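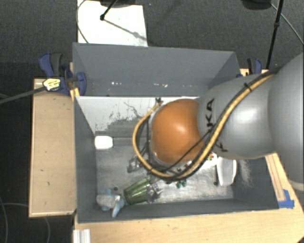

1/ Collecting grasp examples, week five

Thread on how we're gathering data for the picking model at Undholm. A few people asked after my last post, and the answer was too long for a reply. Mostly practical stuff, very little theory.

2/ The job is simple to say. The arm reaches into a bin, tries to pick something up, and we save what it saw, where it moved and how it ended. Do that enough times and the model has something to learn from. We call one try an "attempt" and a run of them a "batch." A batch for us is 600 attempts.

3/ The bin is gray with sloped walls, clamped to a wooden table. The slope matters more than I expected. Things slide toward the floor of the bin, so fewer of them end up pinned flat against a side. Our first bin had straight walls and the corners ate everything.

4/ Clamps: use real bar clamps. We tried tape alone in November and the bin crept a little with every hard contact. You can't see it happen. You only notice when the grasps start landing to one side of the target and you lose an afternoon checking the calibration, which was fine.

5/ Objects. I keep a mixed set and swap part of it between batches. Cups, curved plastic pieces, small soft things, odd shapes with bits sticking out. The odd shapes are the useful ones. A model that has only seen blocks will try to grab everything like a block.

6/ Someone asked if I arrange the objects by hand. No. I tip them in and leave them how they fall. When I placed them myself I kept spacing them out neatly without meaning to, and the model did badly the first time two things were touching.

7/ See-through objects are still a pain. Depth readings go right through them or come back with holes. I thought about leaving them out until the rest worked, but then you have a model that has never seen one, so they stay in the set. 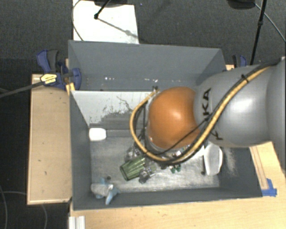 Green cup on its side under the gripper, white curved piece over to the right.

8/ A cup lying down is a different problem from a cup standing up. Across the body, the fingers need to open wide and come in square. At the rim, you can pinch one wall. The model is free to try either. Early on it went for the body nearly every time, then it began mixing in rim grasps once it had some good ones to copy.

9/ Labels. We record success or failure and, for failures, one of 3 reasons: missed, slipped, or blocked. I started with 8 reasons and could not keep them straight. Two people labeling the same clip would pick different ones. Fewer labels, better agreement.

10/ Keep the failures. I know a team that threw theirs out to save disk space and had to run everything again. The model needs to know what a bad grasp looks like from just before the fingers close.

11/ Software, for those who asked. Distska handles the logging and puts time stamps on everything. Tekin is our small in-house viewer for scrubbing through attempts. Odo is the name of the model itself. It doesn't stand for anything.

12/ Check your time stamps before you collect anything big. We had a batch where the camera ran a bit behind the joint readings. Every clip looked normal on its own. Trained on it, Odo closed the gripper early, over and over. The whole batch went in the bin (the other kind).

13/ Cable routing is worth an hour of your time too. Leave enough slack at the wrist for the full turn, and tie the rest down along the arm. Then move the wrist through its whole range by hand-jogging it and watch the loop the entire way. If it can snag, it will do it at night.

14/ How much is enough? I don't have a good number. I look at the objects the model still gets wrong and collect more of those. When a new batch stops changing the results on the held-out set, I change the objects. More of the same stuff mostly gives you more of the same stuff.

15/ The held-out set lives in a separate box with a lid and it never goes in during collection. I mixed one up once and had to throw out the test results for that week. Now those objects have a dot of paint on the bottom.

16/ Next up is two bins side by side, so the arm can move things from one to the other and we don't have to reset by hand. I'll post the layout when it's settled. Questions are fine, I'll get to them between batches.

Home Threads Replies Media Search

Contact | © 2019 Undholm | Back to top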